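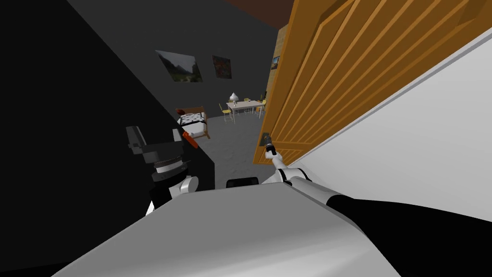 Stirnent Tracker support
Ticket: councillor departures showing as "still in group"
Product: Stirnent Tracker, Storkthorpe council edition
Status: Open (reopened by customer)
Priority: Normal, changed from Low

Opened by customer, Pivcombe newsdesk

The leader of the Storkthorpe majority group quit the post in May and has sat as an independent ever since. Your tracker still files every vote under the majority group. We published a loyalty table from your export and the group's press office rang before lunch to say it was wrong. They were right, which is not a sentence we enjoy typing.

Please correct the record and tell us how many other votes are affected.

Support reply

Thanks for getting in touch. We've cleared the cache for your account. Could you log out, log in again and confirm the member now shows as independent?

Customer

Logged out, logged in, tried another browser. Same result. I'd be surprised if a cache on our side could hold the wrong party for this long anyway.

Support reply

We've checked the source feed. Group membership is taken from the council's published register, which still lists the member with the majority group. We take this to be an error at source and suggest raising it with the council.

Customer

The register was changed in the summer. I have it open now and it says "Independent (non-aligned)". Are you reading the same page we are? The council moved its democracy pages to a new address and I suspect you are still pulling the old one.

Support reply

You're correct that the feed was pointing at the old address. It has been repointed and a full re-import was run overnight. 2,873 vote records were processed with no errors. Marking as resolved.

Customer, reopening

"No errors" is doing a lot of work there. I checked 14 divisions by hand against the minutes.

Votes since the re-import: correct.
Votes from the summer up to then: still under the majority group.
Votes before the resignation: 3 of them now show the member as independent, including the budget vote they whipped as leader. Those were right until you fixed it.

So the import has run and history is worse than when I wrote in. What does the tool use to decide the date of a switch?

Support reply

Escalated to second line. Their note, pasted in full:

"Group changes use the 'effective from' date. Where the register leaves it blank we fall back to the last page edit, and where there have been several edits the fallback takes whichever it meets first. There is also a grace period of 60 days in which votes stay with the old group, meant for members suspended and then readmitted. It should not apply to resignations. It does."

Workaround: in Settings, Members, open the member's entry, tick "Override register date" and type the date of the resignation letter. Set the grace period to 0. Rebuild the table.

Customer

Tried it. The table now matches the minutes for this one member. The Delić plug-in we use to draw the charts ignores the override and still draws the old line, so the page contradicts itself.

I'm also not convinced this is one member. Two others at Storkthorpe left the group in the weeks afterwards and I've no reason to think their dates are any better. Have you looked?

Support reply

We have not looked at other members yet. The plug-in reads from the nightly file, where overrides aren't included. A change has been requested for the November 2020 release.

Customer

Requested or scheduled? We've taken the loyalty table down and won't put it back on a "requested". Please leave this open.

Internal status: awaiting second line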